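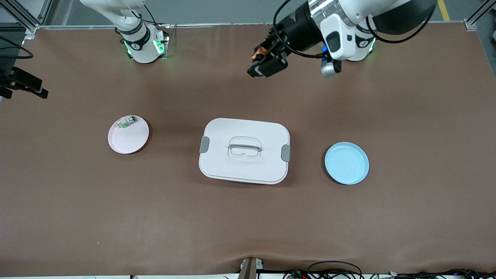 15. Januar 2019

Tisch 3, Unterlage und Geschirr

Die braune Auflage ist jetzt seit Oktober drauf und bleibt vorerst. Filzartige Oberfläche, Teller rutschen darauf kaum, und beim Abstellen klappert nichts mehr. Nachteil: Krümel und Fusseln bleiben hängen. Absaugen geht besser als Abbürsten. Nicht feucht wischen, der Probestreifen aus der Restrolle hat sich nach dem Trocknen am Rand gewellt.

Anordnung für heute: rosa Teller links, weiße Dose mit Deckel in die Mitte, hellblauer Teller rechts. Alles in einer Reihe quer über den Tisch, Abstände nach Augenmaß. Ich hatte erst überlegt, die Positionen mit Kreide anzuzeichnen, aber die Kreide geht aus der Auflage schlecht wieder raus. Wer es genauer braucht, nimmt die Pappschablone aus dem Schrank unter dem Fenster.

Zu den Tellern: Der rosa ist flach mit hochgezogenem Rand, das reicht, damit Kleinteile nicht herunterrollen. Das kleine Teil mit dem grün-weißen Etikett liegt im rosa Teller, nach hinten zum Rand hin. Bitte dort lassen und nicht in die Schublade räumen. Ich habe es letzte Woche zweimal gesucht.

Farben: Rosa und Hellblau lassen sich auf dem Braun gut auseinanderhalten, auch abends nur mit Deckenlicht. Die weiße Dose sieht man sowieso. Die grauen Schälchen aus der Mellivell-Lieferung haben wir wieder eingepackt, die gingen auf der Auflage im Schatten unter. Karton steht im Flur, Rücksendung ist angemeldet.

Offen:

Ersatzauflage bei Closley anfragen. Gebraucht wird eine Bahn mit 60 cm Breite, am liebsten derselbe Braunton. Letzte Bestellung lief unter der Nummer 456, Beleg im Ordner Sasadano ganz hinten.

Teller nachkaufen, von jeder Farbe 8 Stück. Bitte vorher einen alten Teller danebenhalten, beim Hellblau gab es schon einmal einen anderen Ton.

Deckel der Dosen durchsehen. Bei einer aus dem Regal schließt er auf einer Seite nicht sauber, die habe ich mit Klebeband markiert und aussortiert.

Schublade links klemmt immer noch. Schiene etwas nachgezogen, ohne Erfolg. Muss vermutlich ganz raus.

Nachtrag: Auflage am Nachmittag noch einmal abgesaugt, Teller und Dose danach wieder hingestellt wie oben notiert.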